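Pliltero Equipment Programme
Progress report to the Leckie Fund, second period
Date: 8/27/18

1. Purpose

1.1 This report covers spending and planning for the hand-held gripper units used to record household handling tasks, and sets out the purchases proposed for the next period.

2. Position against plan

2.1 The grant allowed for 31 gripper units. Of these, 19 have been delivered by Oninell and accepted. The remainder are on order at the April price.

2.2 Replacement jaw pads were budgeted as a single item with the grippers. They wear at a different rate and will be shown on their own line from now on. An order for 80 pads has been placed.

2.3 The purchase of the fixed arm from Prelerero has been put back. The quotation did not include the mounting plate or the safety stop, and a revised figure has been requested. No money has been committed.

3. Work in hand

3.1 Recording continues in furnished rooms on ordinary tables and cloths. Small objects of mixed shape are set out loosely and handled one at a time. Patterned cloths have been kept in the plan, as the arm will have to work on them later.
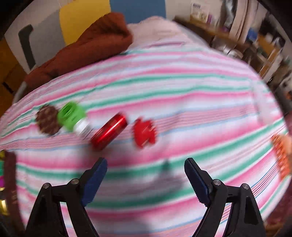

3.2 Fast hand movement still blurs part of the recorded material. Two remedies have been costed: a camera with a shorter exposure, and extra lamps for each room. The lamps are cheaper and can be bought within the present budget. We propose to try them first and to hold the camera money until the results have been compared.

3.3 Storage is filling faster than planned. One further disk unit will be needed before the remaining grippers come into use.

4. Decisions requested

4.1 Approval to move the unspent mounting allowance to lamps and storage.

4.2 Agreement that the Prelerero order may be placed in the next period, subject to the revised quotation.

4.3 Confirmation that jaw pads may be charged as consumables.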